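The Second Arm

The machine at Gravik was a two-armed thing the Plombridge office had bought to sort a kitchen, and it had been sulking since November. Its left arm was a pleasure. Its right arm closed its fingers 6 millimetres early, every time, with the confidence of a bishop.

I was sent up on the early bus with a bag of spanners and the Mthembu manual, which runs to 107 pages and devotes two of them to the wrist. The first page says the wrist must never be opened. The second says how to open it.

So I opened it. I found a collar that had been put on by somebody in a hurry, and a screw that had been put on by somebody in a rage. I let the one off, persuaded the other, and ran the cable again from the elbow up, leaving it the slack it had clearly been asking for. Then I sat down and told the arm to close. It closed early.

By eight o'clock I had stopped consulting the manual and begun reading it aloud in a threatening voice. Page 88 said to teach the fingers on "a piece of known shape". The Fotholm people, who made the fingers, sell one for this purpose at the price of a decent bicycle. I had a bracket. 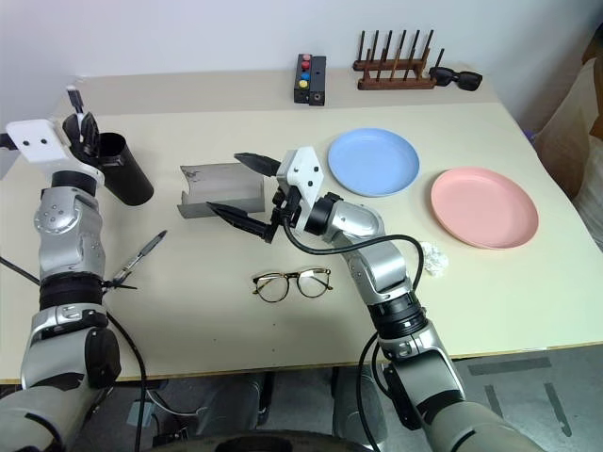

I brought the arm down a hair at a time, wrote the number on my wrist, backed off and did it again. The left arm waited with the air of a sibling who has already done its homework. On the ninth go the two numbers agreed. I didn't trust them, so I made them agree twice more.

Then I typed up the report. Under "cause of fault" there was room for four words, and I put "collar, screw, general attitude". Plombridge wrote back to ask which collar.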